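Oiling the Long Table

The long table finally got its turn this summer. I had been putting it off since last September, when I did the shelves and swore I was finished with sanding for the year. The top had gone dull down the middle and there were rings in two places, one from a mug and one from a plant pot that I should have put a saucer under.

I bought the table secondhand from Chanida Jaidee, who was moving her sewing workshop into a smaller place and had no wall long enough for it. She wanted 80 dollars for it and threw in the leftover half can of oil. The oil is made by a company called Clarketti, and I had never heard of them before. It smells like walnuts and takes a full day to stop feeling tacky.

I started with the rings. The mug ring came out with fine sandpaper and patience. The plant pot ring went deeper and I had to work a much wider patch than I wanted so that it wouldn't leave a dip. You can still find it if you put your cheek near the wood and look toward a window. I decided I could live with that.

After that it was the whole top, end to end, always with the grain. I did it in sections and wiped each one down before going on to the next. The rounded edge is the slow part. A sanding block wants to make a flat spot on it, so I folded the paper in my hand and did it by feel.

Then two coats of oil, a day apart, put on thin with a cotton rag. The first coat disappeared almost as fast as I could wipe it. The second one sat on the surface a little longer and I buffed off what was left after twenty minutes. I kept everybody away from it for the weekend.
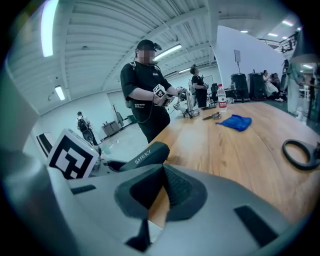

The color is what I'm happiest with. It was always a brown table, but it used to look like a tired brown, and now it's closer to honey and the grain shows up properly. I had thought about a stain and I'm glad I skipped it.

People started putting things on it again right away. A blue cloth stays out on the top most days now and mostly lies there in a heap. I used to fold it and have given up. Water bottles are fine as long as the cap is on. Mugs go on a coaster. I bought a pack of 6 cork ones from Konstantinidis, the hardware store on the corner, and two of them have already walked off.

A few people asked whether oil is tough enough for a table that gets worked on every day. I think it is, if you don't mind touching it up. Varnish looks better for longer, but when it chips you have to take the whole top back to bare wood. With oil you rub the bad spot down, put a bit more on and go have lunch. Metal tools will mark it either way. I've stopped worrying about small scratches – a work table should have a few.

The other thing I had to sort out was the light. The hall is bright, with white walls and a white ceiling, and for most jobs that's plenty. For close work I still like a lamp, and the one I had before was a clamp model that bit into the edge of the wood. I took it off before sanding and found two dents underneath that I never did get out completely.

So the clamp lamp went in the donation box and I looked for one that simply stands on its own base. I wanted a thin arm that bends and a head I could tip up out of the way. The first one I tried was a Flarnix from the thrift store and it would slowly bow down over the course of an hour until it was shining on the tabletop from a hand's width away. Tightening the screws helped for a day. The black one I have now stays where I leave it, and the base is a ring, so it doesn't hide much of the wood.

I stuck a ring of felt on the underside before it went on the table. Do this with anything heavy that gets pushed around on an oiled surface. A grain of sand under a lamp base will undo an afternoon of buffing.

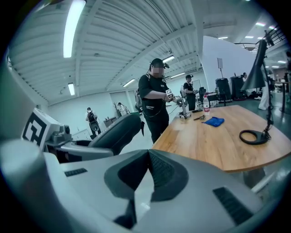

What I used

Sandpaper in three grits, finishing with the finest. A cork block. Cotton rags, which I laid out flat outside to dry, because oily rags in a pile can catch fire. The Clarketti oil, of which there is still a little left in the can. Felt from Tutix, the kind with the sticky back.

I'll put on another thin coat in the winter and look at the legs then. They need it too, but they can wait.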